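Is the Kudero arm kit worth it for a small after-school club?

Posted in Kits & Gear, December 24, 2021

quách_makes

Hi all, long-time lurker, first real post. I run a robotics club out of a community center (mostly middle schoolers, a few very determined fourth graders) and we have a little grant money that has to be spent by the end of February. I've been going back and forth on the Kudero tabletop arm kit for weeks now and I'd love to hear from somebody who has lived with one.

The price I was quoted is $2737 with the two-finger gripper, the wrist camera and the overhead camera mount. For us that's basically the entire budget. The other one on my list is the Reso, which is cheaper but comes with a suction cup, and the kids want to pick up real stuff, not flat cardboard squares.

The seller let me come in and try the Kudero for an afternoon, which was very nice of them, and I left more excited and more confused than when I walked in! 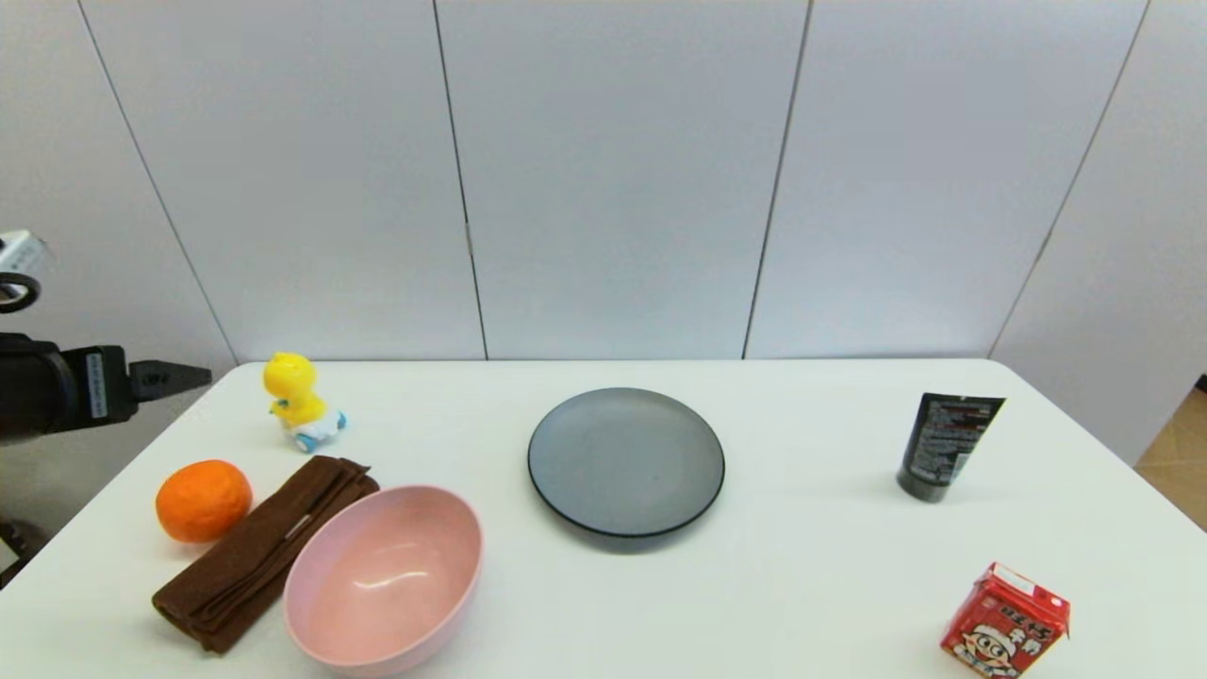 Setup was quick once the software was on the laptop. You get a page with the camera views side by side, a slider for grip force, and a big stop button (thank you, whoever put that there). I was jogging it all over the place inside of 25 minutes and I am not a natural at this. The manual is another story. Half of it is translated nicely and the other half reads like a parts list.

So here's what I can't figure out:

Does the gripper hold up with kids using it every week? The fingers felt solid to me but I only had the one afternoon.

Can it handle things that aren't perfect cubes? That's really what we'd be paying for.

And is the Kiron software subscription worth adding, or can we get by on the free version?

Thanks in advance, and sorry this got long.

benchtop_bee

We've had ours for two school years, so I can talk your ear off about this one.

Grip first. Out of the box the force slider is set way too timid, and people give up on it because everything slips. Turn it up a notch at a time and test on something cheap that you don't mind bruising.

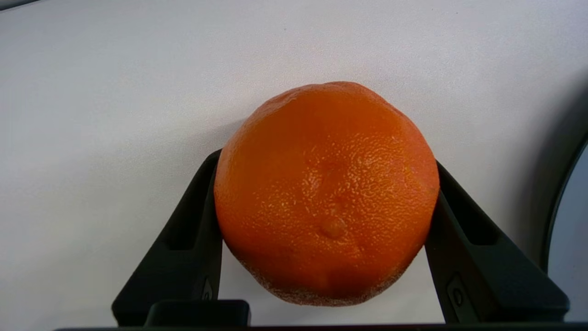
Fruit is where I'd start your kids, before any of the fancy stuff. It's cheap, it rolls if you bump it, and no two pieces are the same shape, so they find out fast that a saved position from last week won't do. With an orange you want a finger on each side and the camera looking right at it, close enough to make out the pores in the peel and any little bump on the rind. If the view is all fruit and fingers like that, you're lined up. Then lift an inch and wait. My group has a rule that you count to 3 before you move sideways, and it has saved us a lot of crawling under tables.

On wear: we replaced one set of fingertips and one cable in two years. The cable was our fault. Leave plenty of slack near the wrist and check it every time you change the mounting, because the arm will happily wind itself up if you let it do full turns at the last joint. 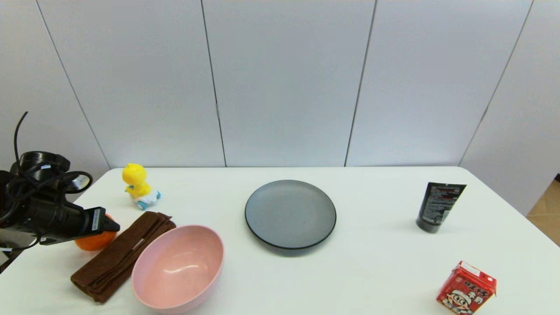
As for Kiron, skip it for the first semester. The free version does record and playback, it does the camera views, and it lets you save up to 35 routines, which sounded like nothing to me until I saw that my kids only ever use the same six. What you pay for is the part where you show it a task a bunch of times and it tries to work it out. Cool, but slow on our old laptops, and the kids wandered off while it was chewing on things. Your mileage may vary if your computers are newer than ours.

One more thing, ask whether the price includes the table clamp. Ours didn't, and we lost two weeks waiting for it.

solder_and_sons

get the reso, its fine. suction works on more than you think and you'll have money left for snacks

mapleleaf_mech

Disagree with the post above mine, at least for mixed objects. I borrowed a Reso for a summer session and it was great on boxes and smooth lids and hopeless on anything soft or lumpy. The kids got bored in a week. If your lessons are all sorting and stacking, sure, buy it and pocket the difference.

With the Kudero, my favorite thing to set up is a messy table. Put out some stuff that has nothing in common and have them argue over what to grab first before anybody touches the controls. A folded cloth is harder than it looks: come down with the fingers open on either side and close slowly, or you just push the folds around. A plastic toy lying on its side is a good second round. Shiny plastic slides, and the kids have to decide which end to go for. Plates and bowls I save for last. The trick with a bowl is to go for the rim, one finger inside and one out, and it takes them forever to come up with that on their own (I don't tell them!).

I'll also say the wrist camera is the part I would never give up. The overhead one is handy for planning, but once you're down close the arm gets in its own way, and the wrist view is what they all end up driving from. 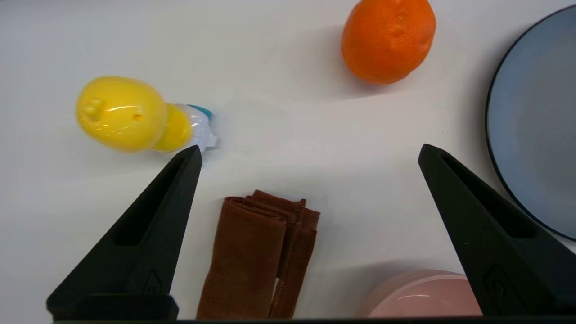 quách_makes said the wrist camera had been the biggest surprise of the tryout too, and wanted to know if the lag ever gets better, with it seeming a half second behind on the seller's laptop.

It does, a bit. Drop the resolution one step in the settings and plug in by cable instead of using the wireless. Mine went from annoying to fine. There's still a hiccup when you switch views and I've stopped noticing it.

Comments

tinygearhead: Seconding the clamp thing. Ask for it in writing.

benchtop_bee: Forgot to say, buy the spare fingertips with the first order. Shipping on them alone is silly.

quách_makes: You are all wonderful. Going with the Kudero, no Kiron for now, and I've already emailed them about the clamp. Will report back after our first few sessions.

left_hand_thread: does anyone know if the older Kudero fingers fit the new gripper? I have a drawer full

Related in Kits & Gear

Reso suction cup keeps losing its seal
Kiron free version: where are saved routines stored?
Best cheap objects for gripper practice
Kudero cable replacement, which length?
Grant wording for club robotics purchases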